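Planning the Equipment Budget for Hand-Held Gripper Work

Posted 5/31/23 by Pao-chu Kong

The purchasing cycle for the coming year closes in June, and several readers have written to ask how I prepare an equipment request for hand-held gripper work. I have now prepared two such requests for the program at Trerness, one of which was returned to me for revision. The notes that follow reflect my own experience and should not be taken as the policy of my employer.

The first request was returned for a simple reason. It listed the grippers and very little else. The reviewer asked what would be required to keep them in service for a full year, and I did not have an answer on paper. The second request began with that question and worked back toward the purchase price. It was approved with one change, which I will come to.

I divide the request into three headings: units, consumables, and the room.

Units

Under this heading I include the grippers themselves, the cameras mounted on them, and the cables and chargers needed to run them. We obtained written quotations from Alel and from Tseng. The two were difficult to compare at first. Alel quoted a complete unit with the camera mount included, while Tseng quoted the gripper body and listed the mount, the fingertips and the fasteners on separate lines. I would advise anyone in this position to build a single table in which every part has its own row, and to ask each supplier to fill in the blanks. Tseng did so promptly. Alel required a second letter.

Once the table was complete, the difference in price was smaller than it had appeared. We selected Tseng, principally on the matter of spare parts. A worn fingertip can be ordered singly from Tseng. The Alel quotation offered fingertips only as part of a full jaw assembly, and our operators wear through fingertips far more often than they damage a jaw.

The reviewer's one change concerned the number of units. I had asked for enough to equip every operator, with none held back. The reviewer reduced the number of operators working at one time and moved the difference into reserve units. I objected at the time. I have since withdrawn the objection, as a unit out for repair no longer stops a session.

Consumables

This is the heading that new applicants underestimate. In our approved request, 60 percent of the money went to units and the remainder was divided between consumables and the room. In my first draft the consumables line was almost nothing.

Consumables include fingertip pads, replacement screws, straps and storage cards. They also include the objects to be handled. Much of our work consists of picking up ordinary household goods and placing them in or near a container, and those goods must be bought, replaced and stored like any other supply. Packaged snacks have been especially useful to us. They are inexpensive, they come in many sizes and finishes, and a soft packet behaves quite differently in the jaws from a rigid box. They also crumple with repeated handling, and a packet that has been handled 40 times is no longer the same object it was on the first day. We now budget for a fresh set at regular intervals and record the date on which each set is opened.

I recommend that the goods be purchased under their own line, with a short explanation. An auditor who finds a large grocery receipt in an equipment account will ask about it, and the question is easier to answer in advance. The explanation in our file runs to two sentences and has been accepted without comment.

The room

The third heading covers tables, containers, coverings, lighting and any fee for the use of the space. We considered fitting out a dedicated room and obtained an estimate for it. The estimate came to more than 70 percent of the whole request, and I could not defend it. Furnished living rooms cost us much less to use, and they offer a variety of furniture and surfaces that we could not have purchased. The savings were moved to consumables.

There are costs attached to this choice as well. Someone must travel to the space and set out the goods, and the surfaces must be protected. I allow a modest sum for cloth coverings and mats, and another for storage bins. Open boxes are sufficient for most tasks. I see no benefit in paying for anything more elaborate until a task calls for it.

Snack packets held in the grippers, with an open green-rimmed box close by:

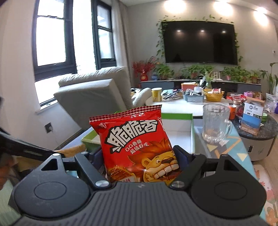
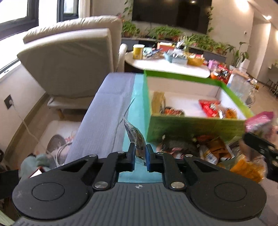

Scheduling and records

A budget of this kind depends on knowing how heavily the equipment is used. We keep our usage log in Fiver, the record system already in place at Trerness, and each unit has its own entry. Operators enter the length of the session, the goods used and any fault noticed. I had considered requesting money for a separate tracking product and decided against it. The existing system is plain but adequate, and the operators were already trained on it.

The log has been of direct help in preparing the request for the coming year. It shows which parts are consumed and how quickly, so that the consumables line can be drawn from our own records. It also supports the timing of orders. Replacement parts from Tseng are ordered twice a year, and I submit the paperwork well ahead of each date to allow for approval.

For the June submission I intend to ask for the same number of units, a larger allowance for fingertip pads, and a small increase for the goods. I will also ask that unspent room fees be carried forward, a request that was declined last year. The reviewer's stated concern was that the fees had not been itemized by session. They have been itemized this year, and the full list will be attached to the submission.

Readers who would like a copy of the blank quotation table may write to me through the contact page. Please state whether you need the version with a separate column for shipping.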